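Fidard Folding Step Stool, tall version
Reviewed 14/05/2025
Price paid: £62

I am five foot one and live in a house fitted out by a man who was not. The top shelf of every cupboard has been, for most of my adult life, a sort of museum. I knew there was a fondue set up there. I had seen it when we moved in.

My previous arrangement was a dining chair and a degree of optimism. In November the chair lost a leg while I was fetching down the roasting tin, and my sister, Tracey Gosling, who enjoys being right, sent me a link to the Fidard the same evening. I ignored it for a few months to preserve my dignity and then bought it.

It comes flat in a box, already built apart from the feet, which you push on yourself. Three of mine went on with a thumb. The fourth went on with a rolling pin, some language and a short break for tea. The instructions are a single sheet with a drawing of a man smiling at a ladder. He has all four of his feet on.

Once up, it's a good solid thing. Two treads and a top platform, with a hoop handle that reaches just above my knee when I'm standing on the top. The treads have a ribbed rubber surface that grips socks, slippers and bare feet equally well and also grips crumbs, dog hair and flour, none of which it will then give back. I've had most luck with an old toothbrush.

Folding it is where the money went. You lift a bar under the platform and the whole lot shuts with a clack, and it is then slim enough to go down the side of the fridge. The first few times I caught the side of my hand. There's a sticker warning you about this, placed where you can read it perfectly once the stool is shut.

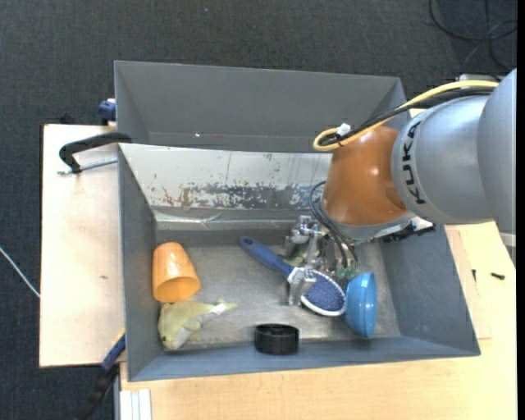 Does it wobble on an uneven floor? Only if one foot lands in a dip, and then it rocks a little from corner to corner until you shuffle it along.

Our kitchen is old quarry tile, so I shuffle it quite a lot. On the landing carpet it doesn't move at all, and I've changed the bulb up there twice, the second time because I'd bought the wrong sort.

I did try the competition, in the sense that I stood on other people's. Dorothy Catterall next door has the Jito, which is lighter and costs £27, and has a top step the size of a paperback. She's had it for years and swears by it. She is also very small and was once a dancer. I got up on it, looked at the ceiling, and got down again. The Noh is the handsome one, all pale beech, and my brother-in-law Dennis Treloar keeps his in the sitting room with a plant on it. It doesn't fold. I wasn't invited to stand on it.

Grumbles, then. It weighs more than I'd like, and carrying it upstairs by the hoop means the legs bang against your shins on every step unless you hold it out in front of you like a tray. The colour is sold as "oat" and is beige. One of the rubber feet (you can guess which) has come off twice, and I've now glued it. I emailed the shop, Callbridge, about a replacement, and a very polite man called Kieran Stockdale wrote back asking for a photo of the foot, then a photo of the leg, then a photo of both together. The new foot came 5 days later and is a slightly different oat.

I'd also have liked a lower bottom tread. The first step up is quite a step for anyone with a bad knee, and my mother won't use it at all. She says it's like getting on a bus.

Still, it has been out nearly every day since I got it. I've cleaned the tops of the cupboards, which I can't recommend as an experience, and found two jugs, a box of candles and the warranty for a cooker we no longer own. If it dropped to £50 I'd tell you to buy it without thinking. At full price, have a think, measure the gap beside your fridge, and then probably buy it.

The fondue set has no forks.

Four out of five.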